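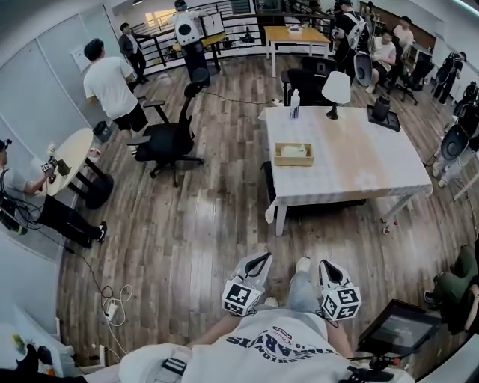 Publications > Rovside project > Section 3

3.2 Collection of demonstrations

The demonstrations were gathered with hand-held grippers, without any robot arm. Each operator carried a pair, one in each hand, and each gripper bore two cubes with square markers, from which its position was later computed (Figure 2). Several operators worked in the same room at the same time, so the background in the recordings changes often. We kept this variation – the earlier Mastuvetti set was recorded against a plain wall, and the policy trained on it failed when people walked past.

Figure 2. Collection with a pair of hand-held grippers, seen from the operator's head. Other operators are at work in the same room.

Every operator first practised for 30 minutes, and these trials were discarded. A session then consisted of 10 repetitions of one task, followed by a short rest. In total we retained some 400 demonstrations. Recordings in which the markers were hidden for longer than two seconds were removed before training.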